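**Caderno de oficina, outubro, sábado de manhã**
Bancada de dobra, peças escuras de manga comprida. Anotado por mim, para mim e para a Austra Venckus.

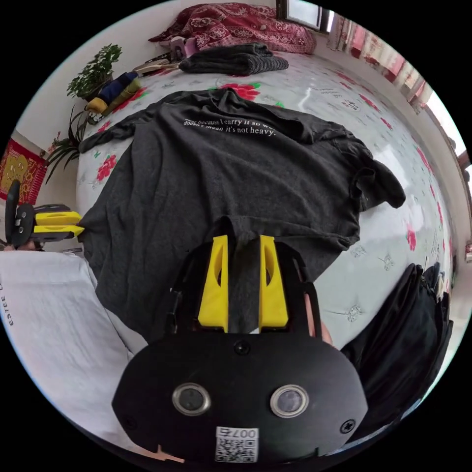 O que muda para quem dobra roupa à mão quando a máquina da Trullitz começar a trabalhar no turno?

Muda a parte repetida do trabalho. As camisas simples passam para a máquina, e as pessoas ficam com a triagem, as peças difíceis e a correção do que saiu torto. O número de pessoas no turno fica igual até ao fim do ensaio, assim está escrito no acordo com a Workoteck.

Notas do dia:

- Objetivo combinado: 585 peças dobradas por turno, juntando as da máquina e as da mão. Ainda não temos números próprios para comparar.
- As mangas continuam a ser o ponto fraco. Uma manga esticada é fácil de pegar; uma manga torcida e enrolada pede primeiro que se abra o tecido, e isso a mão faz sem pensar. Escrever este passo em separado na folha de instruções.
- Peças com letras no peito: dobrar com o texto para fora e inteiro, se couber. A Austra pergunta se isto é regra do cliente ou costume nosso. Eu penso que é costume. Confirmar.
- Tecido escuro sobre tecido escuro: separar os montes antes de começar. Ontem perdi 21 minutos a procurar a borda certa das peças.

Conversa com o turno da manhã. A preocupação maior não é perder o lugar, é o ritmo. Quando a máquina Zieliński entrou na passagem a ferro, a pausa ficou presa ao ciclo dela e as pessoas queixaram-se com razão. Pedi que desta vez a pausa seja marcada pelo turno e que a máquina espere. A Skurnon respondeu que é possível, mas precisa de mudar a programação.

Formação: 34 horas por pessoa, dentro do horário pago. Acho pouco para quem nunca mexeu num painel. A Austra acha suficiente se as primeiras 100 peças forem feitas a dois.

Por fazer: rever a folha das mangas, pedir à Skurnon a data da mudança, guardar uma camisa com a barra dobrada para mostrar na segunda parte da formação.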